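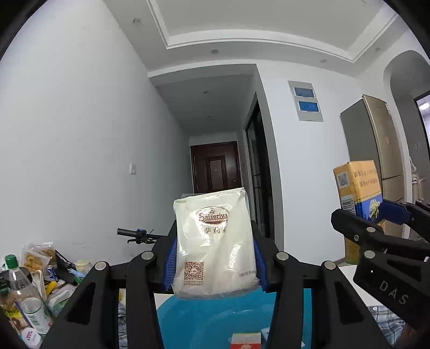 Fig. 4. White plastic bag held upright over the blue basin.

4. Sorting mixed household goods at the table

This section applies to groceries, drinks, snack packets and small boxed items that have been put down together on one table. It assumes that the Merkus shelf unit has been assembled as in section 2 and that the Ulix dividers are fitted.

4.1 Before you start

1. Choose a table with a clear area at least 540 mm deep at the front edge.
2. Spread a cloth over the part of the table where boxed goods will be put down. A checked or plaid cloth is suitable and gives straight lines to set cartons against.
3. Place one plastic basin on the bare part of the table. The basin is the holding place for bags and for anything not yet sorted.
4. Move drinks bottles to one side and check that every cap is tight.

CAUTION: Do not place the basin on the cloth. A loaded basin can drag the cloth and pull other items off the table.

4.2 Bags and packets

1. Lift each bag by its upper part and keep it upright.
2. Hold it over the basin while you check the base for splits.
3. If the bag is sound, stand it in the basin. If it is split, empty it into the basin and discard the bag.
4. Put snack packets in a single layer. Do not press them flat to save space — the seals may open.

Note: Printed bags from shops and restaurants may be kept for reuse. Fold them to the width of divider B (88 mm) and store them on edge.

4.3 Boxes, cartons and bottles

1. Take the tallest box first and decide where it will stand. The remaining items are arranged to suit it.
2. Lay long, narrow cartons lengthwise. A light carton may rest on a flat box, never the other way round.
3. Turn the printed face of each box to the front where this is possible.
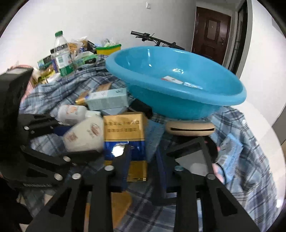 4. Bottles that will not stand may be laid on their side during sorting only. Return them to the upright position before they go on the shelf.
5. Check under and behind larger items for small flat packs before you clear the cloth.

CAUTION: Keep household cleaners apart from food at every stage. Use a second basin if both are present.

4.4 Transfer to the shelf

1. Load the lowest shelf first, with bottles and heavy boxes.
2. Load cartons on the middle shelf, long side to the front.
3. Put bags and packets on the top shelf, behind the retaining rail.
4. Shake out the cloth, then wipe the basin and the table.

Note: The Byun rail supplied before February has a single clip. Later rails have 2 clips, both of which must be closed. Replacement clips are ordered under part no. 2197 from Lekulside.

Section 4 revised 6/9/23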